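Trerberg toy library to reopen its sorting room in March

The sorting room at the Trerberg toy library will reopen to donors in March, following the replacement of its shelving and the introduction of a new procedure for receiving second-hand toys and household items. Donations will be accepted at the side entrance until 4 pm.

The library lent toys to 307 families last year and holds 3660 items in its catalogue. Soft toys and plastic tableware for play kitchens remain the two most requested categories, and both have been in short supply during the closure.

Under the new procedure, donated articles are placed together in large bins on arrival and are then separated by type. Plush toys go to the laundry, while cups, plates and other plastic pieces are washed by hand and checked for cracks. Articles with loose eyes, open seams or sharp edges will be withdrawn from the lending stock. 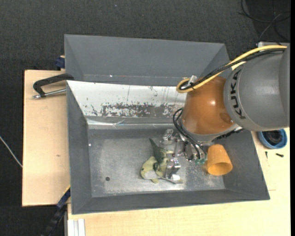

A plush toy and an orange plastic cup in a grey sorting bin at Trerberg.

Erlinda Dalisay, head of the library, said that the previous arrangement had led to delays in returning items to the shelves. "Families were waiting weeks for a toy that was already in the building," she said. "We expect most donations to be ready for lending within 10 days."

The shelving was supplied by Susteck and fitted over the winter. A separate cupboard has been set aside for board games and puzzles, which will be counted by piece before they are catalogued. Yasmine Mansour will be responsible for the soft toy section, and Sandamali Khondokar for games.

Donors are asked to bring clean articles only and to remove batteries beforehand. Car seats, cots and electrical items cannot be accepted. Membership costs remain unchanged, and enquiries may be made at the front desk during opening hours.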